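Monday, Clearing Day

I own 11 mixing bowls. I know this because on Monday I took everything out of the Urdale cupboard, and the cupboard has been sulking ever since.

The rule was simple: one bowl on the table at a time, keep it or let it go. The small stainless one went first – it has moved house with me five times and mostly holds keys.

Pale wood and the shiny bowl.

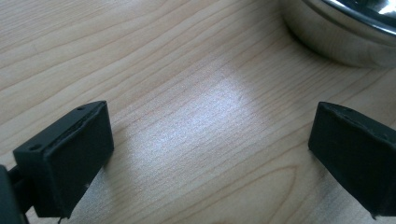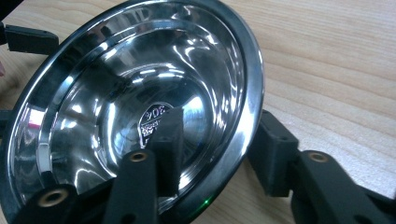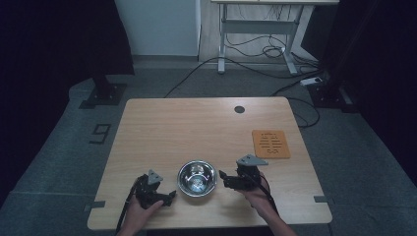

It stays, obviously. So do the other ten. I did part with a lid that fits nothing, and I feel lighter already.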